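The Leklow Task Wall is an upright practice panel for teaching robots by hand or by remote control. You hang it where your arm can reach it, take hold of the arm (or the leader controls, or whatever you drive with), and start showing it how to work a slider. Then a switch. Then a button, and another one, and before you know it the whole afternoon has gone!

We built the first one for our own bench at Erkis, where we were tired of teaching arms to stack blocks. Blocks are fine, but they don't push back. A slider has a track it wants to stay in. A toggle switch has a point where it gives. A person doing the demonstration feels those things, or learns to see them on the wrist camera, and that is what makes a good demonstration worth recording.

## What's on it

The wall goes together from interlocking tiles with jigsaw edges, so the layout is yours to change. The standard set has:

- **Slider tile.** Two horizontal tracks with a white knob in each, and a 1 to 5 scale between them. The blue triangles on the knobs point at the scale from above and below, so a task can be as simple as "top knob to 4."
- **Button tile.** Four round push buttons in red, blue, teal-green and yellow, set in a diamond.
- **Toggle tile.** Two metal toggle switches with an Off/On label between them.
- **Rotary tile.** A numbered dial with a big pointer knob. Our favorite, and the hardest to teach well.
- **Side flap.** An open green frame that sticks out past the left edge of the panel. Good for practicing a careful grip on something narrow.

Each tile can be left out, doubled up or moved. A full wall weighs less than you'd expect and one person can rearrange it over lunch.

## Showing a task by hand

Put the arm in its free-drive mode and guide the wrist. Go slower than feels natural, especially for the last inch before contact. Most new users rush the approach and then spend ages fiddling at the knob, and the recording ends up full of fiddling.

Start each run from a slightly different place. Lower left of the sliders is a nice one, with both knobs and the full scale in the wrist view and the fingers coming up from underneath.
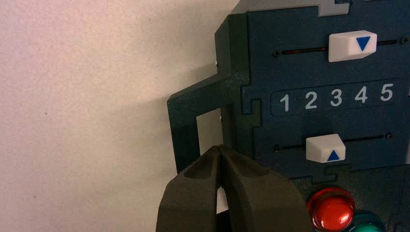
## Showing a task by remote control

Remote control takes longer to learn and is worth every minute. Your own hands stay out of the way, the arm moves the way it will move later on its own, and you make your decisions from the same view the robot gets. The Task Wall works with any setup that records joint positions and video together. We use the Dekker leader handles ourselves, but there is nothing on the wall that cares.

Before recording, decide where the knobs start and write it down. For the sliders we keep a short list of starting positions and work through it, so that the finished set isn't 1,000 copies of one easy move. Leave a small gap between the fingers on the approach. It gives you room to correct.
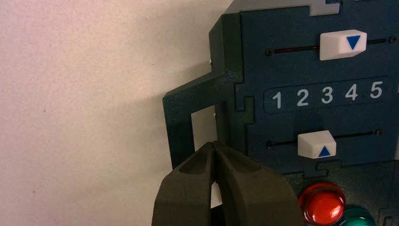 *Slider tile from the wrist camera, upper knob toward the right of its track, lower knob left of center.*

Small levers are a different story. The fingers cover a lot of the tile when they come in from below, and you have to learn to work with the part you can still see. Our advice is to line up early, while the switch is in plain view, and then keep the wrist angle fixed for the rest of the reach. If you lose the lever, back out and come in again – a clean second try makes a better recording than a long search.

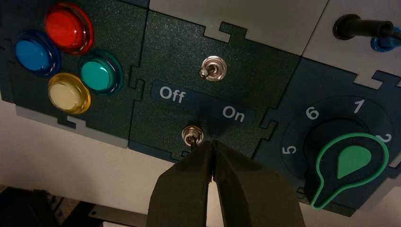

One early user wrote to us that the toggles had been the turning point for their team: "We got 217 good slider runs in the first week and thought we were experts. Then we tried the switches. We had to relearn how to approach anything, and our slider runs got better too."

We hear this a lot, and we love it. If your team is new, do the sliders first for confidence, move to the toggles sooner than you think you should, and then go back.

## Working with the flap

The flap gets skipped in most first sessions, which is a pity. It's a thin edge with open space behind it, so the fingers need to straddle it evenly before they close. Come at it a little off center and you'll feel it right away in the handles. Come at it straight and the whole thing is a pleasure.

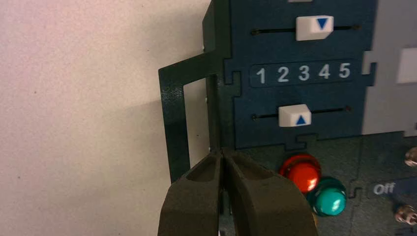
We suggest recording the flap as a task of its own, and later as the first half of a longer one: grip, let go, then press the red button. Two-part tasks are where remote control really shines, and the change from a pinch to a push is a lovely thing to teach. Keep both parts in a single take. Stitched recordings have a little jump in the middle that causes trouble later.

## Sample recordings

Every wall comes with access to the Grudotum set, 1,527 demonstrations recorded on our own panels, by hand and by remote control. Of these, 185 are failed attempts, kept in and marked as such. Please don't throw them out! They show where people tend to slip, and a new operator can learn plenty by watching ten of them before picking up the handles.

## Ordering notes

- Tiles are sold as the standard set or one at a time.
- Wall mount and screws included. Gripper, arm and camera are not.
- Spare slider knobs come in packs of four.
- The next batch ships in March. Tell us your layout when you order and we'll send it put together that way.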